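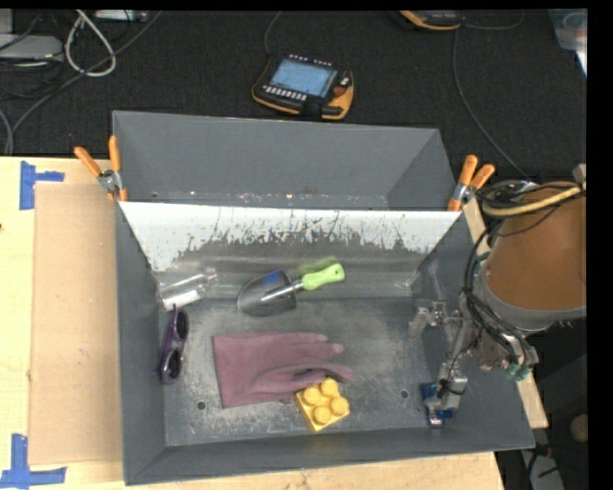 August, by the Hindance wardrobe study group

3.2 What people swapped, and why it worked

Copying a film outfit on a budget is a matter of choosing which parts to be strict about, and our 526 shared outfits show this beautifully! Wearers were strict about colour and relaxed about cloth. A cotton jacket in the right navy was rated closer to the screen original than a wool one a shade too light - a result we had hoped for but hardly dared expect. Small areas of strong colour did a lot of the work, much as the orange handles of the two clamps in Figure 2 stand out against all that grey metal. A knitted tie or a pocket square did the same for a plain charcoal suit.

Fit came next. In the Brultlow sample, 16 wearers had their trousers taken up by a local tailor, and their scores rose more than those of people who bought dearer shoes. We found the same pattern in Tak, with one lovely exception: linen, where a looser cut was forgiven (and often praised).

Figure 2. Grey metal bin with two orange-handled clamps on its divider.

Comments

Fadano reader: So pleased to see hems get their due. Did you look at sleeve length as well?

Reply from the authors: We did - it is in section 3.4.

Tweed at heart: Navy is much harder to match online than in a shop.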